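Kosstead Records: Grading, Selling and Postage FAQ

Home / Stock list / Sell to us / FAQ / Contact

Last revised in February. Questions about a particular order should go to the orders address on the Contact page, with the order reference in the subject line.

GRADING

Which grading scale do you use?

Mint (M), Near Mint (NM), Excellent (EX), Very Good Plus (VG+), Very Good (VG), Good (G) and Poor (P). The record is graded first and the sleeve second, so EX/VG+ means an Excellent record in a Very Good Plus sleeve. M is used only for sealed copies, and a sealed copy is not opened for inspection before sale. Records graded P are not listed unless the pressing is scarce.

Are records play-graded or graded by eye?

By eye, under a single lamp held low to the surface. Anything priced above the middle band is also played, one full side at least, and the listing will say "played". Lotte Visser does the visual grading and Ewan Gilchrist does the play grading. Where the two grades differ, the lower one is listed. 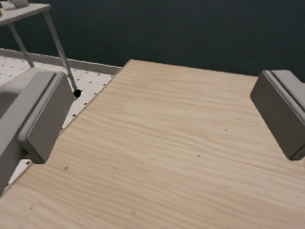

Pale wooden tabletop with a fine, slightly wavy grain.

What counts as a hairline?

A mark that shows under the lamp but cannot be felt with a fingernail. Hairlines do not take a record below EX unless they are spread over a whole side. A mark that can be felt is listed as a scratch, with the track it crosses and the number of audible clicks at normal speed. Paper scuffs from the inner sleeve are listed separately, as they are common on records kept in the original plain inners.

How do you describe warps?

"Slight" means visible movement at the edge with no effect on tracking. "Moderate" means the stylus rides it without trouble but the movement is easy to see. Anything worse is returned to the seller or put in the spares box. We do not flatten records. Results vary too much with the weight of the vinyl, and a pressing that has been heated can pick up a noise that was not there before.

Do you grade the label and inner sleeve?

Spindle marks, writing and stickers on the label are noted. Inners are mentioned only if they are original and printed. A generic inner will be replaced with a new poly-lined one and the old one is not kept.

SELLING TO US

What do you buy?

LPs, 12-inch singles and 7-inch singles in the following areas: post-punk, synth-pop, Belgian and Dutch new wave, dub, library music and private-press folk. We do not buy classical box sets, shellac, or compilations sold by television advertising. Cassettes are considered if they come with records. CDs are not bought.

Is there a minimum?

By post, no. For a home visit the minimum is 51 records in the areas listed above, all at VG or better. Visits are made by Willy Verbruggen, who covers Clevarbridge and the villages on the Wovari side of the river. He brings crates.

How should I photograph records for a quote?

Send one photograph of the front, one of the back and one of each label for anything you think is worth quoting separately.
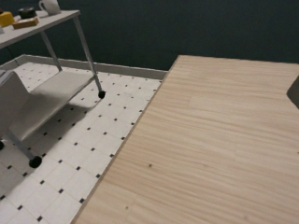

Photographs taken in daylight without flash are the easiest to quote from. Flash hides light marks and exaggerates fingerprints. Lay the sleeve flat, stand directly over it and leave a margin on all four sides so that the corners can be checked. A plain background helps. Pale wood like the tabletop here is suitable, but keep the sleeve clear of any knots: small brown spots such as these can pass for foxing when a picture is cropped close to a white sleeve. Glass tables reflect the ceiling light and carpets leave fibres on laminated covers, so avoid both if you can.

Where do I find the matrix number?

In the run-out, the smooth band between the last track and the label. It may be stamped, etched by hand, or a mixture. Copy everything, on both sides, including initials, single letters and symbols, and mark crossed-out characters as crossed out. Tilt the record towards a window and turn it slowly. If you would like to photograph it, a torch held almost level with the surface gives better contrast than a light from above.

How long does a quote stand?

For 18 days from the time it is sent. After that it has to be looked at again. Quotes are subject to grading on arrival. If our grade is lower than yours, Renata Echeverría will send a revised figure item by item, and you may accept it in whole or in part. Items you decline are sent back at our cost for UK sellers and at yours for sellers elsewhere.

Do you take records on commission?

Only for single items of high value. The terms are set out in a separate sheet, available on request.

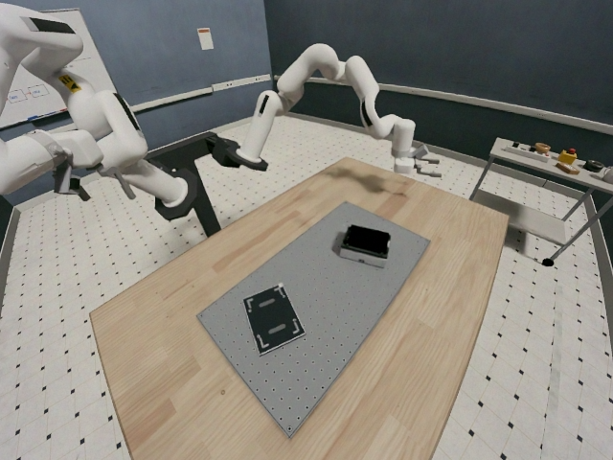
Wooden table with a perforated board lying across it.

ORDERS AND POSTAGE

How large is the stock list?

The list holds some 2,000 titles. It is updated each morning before 10 am, and items sold over the counter during the day may still show as available until the next update. If that happens to something in your order, you will be refunded for the item and offered first refusal on the next copy.

How are records packed?

Records are removed from their sleeves and placed behind them in a new inner, to prevent seam splits in transit. The exception is a sealed copy, which is sent as it is. Each parcel has a stiffener on both faces and is taped on every edge. Singles go in a smaller mailer with the same arrangement. We use Boersma mailers for LPs, and the packed depth of a parcel is kept to 91 mm or less.

If you do not want the record taken out of its sleeve, say so in the order notes. 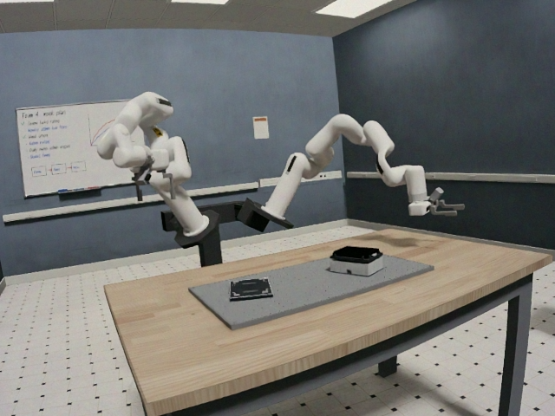
The note has to be there when the order is placed, as packing is usually done the same afternoon and a sealed parcel will not be reopened. Seam splits on records posted inside their sleeves at the customer's request are not covered by the returns policy.

Can I combine orders?

Yes, if the second is placed before the first has been packed. Put the first order reference in the notes. Any postage overpaid is refunded to the card used.

Can I return a record?

Within the period given on the packing slip, if it has been over-graded or is not the pressing described. Write first, stating the fault and the track. Before reporting surface noise, please clean the record and check the stylus. Skips should be tested at the tracking force recommended for your cartridge, as too light a setting will cause jumping on loud passages and on records cut close to the label.

Do you ship outside the UK?

Yes, tracked only. Import charges are the buyer's responsibility. The customs form shows the full price paid, and requests to put a lower value on it are refused.

Can I collect?

Yes, from the Clevarbridge counter, once you have had the message saying the order is ready. Kobe Cuypers looks after collections. Bring the order reference.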